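Subject: Re: [bench-practice] Draft 2, section on clearing the floor round a cell
Date: 4/26/24

On the list, Hastside wrote:

> We have read draft 2 and can live with most of it. Our trouble is with
> clause 6. "All cables shall be kept off the floor" is fine for a factory
> cell that stays put for years. Our arms go on stands that get moved
> between jobs, and we can't fit trunking each time. Could it say
> "where practicable"? Also, does the clause on grip checks apply to
> soft items, or only to rigid ones?

I would rather not have "where practicable" in there. We had it in the October draft and every site that replied read it a different way. One took it to mean a cable could cross a walkway so long as it was taped. Another took it to mean they could skip the clause.

What I suggest is splitting clause 6 in two. The first part covers anywhere a person walks while the arm is powered, and there the rule stays as it is, with no cables on the floor. The second part covers the ground between the stands and the work, where people only go with the arm stopped. Cables may lie on the floor there if they have slack, don't pass under a foot that could be shifted onto them, and are looked at before each session. 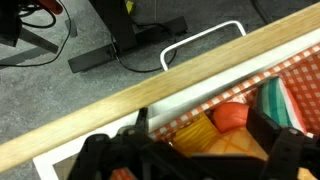 The same goes for loose coils. A coil left next to a stand is easy to hook with a shoe, and the pull goes straight to the connector. I would add one line saying that spare length is to be hung up or tied to the stand – a strap is enough. Brolus already do this and have offered their wording, which I will paste into draft 3 unless someone objects.

On grip checks, the clause applies to both. The wording is poor and I will fix it. The check for mixed items in one bin should be done with the bin filled as it will be in use, not with one item on its own. Items lying close together get nudged or picked up in pairs, and a check on a single item won't show that. If the bin is lined with cloth, leave the lining in for the check, as the fingers can catch the fabric.

Khondokar asked how many picks make a fair check. The draft says 1,000. Their own last run was 1,643 picks, of which 939 were on mixed bins, and they thought the mixed ones told them more. I am happy to keep 1,000 as the total and say that at least half must be mixed. Please say if that is too many for a small site.

Still open:

Clause 9, who signs off after a stand has been moved. Fluretti want the operator to do it, Hastside want a second person. I have no strong view, but we need one answer.

Clause 11, labels on emergency stops. No comments received so far.

Please reply to the list and not to me directly, and quote the clause number you mean.

Editor, bench practice draft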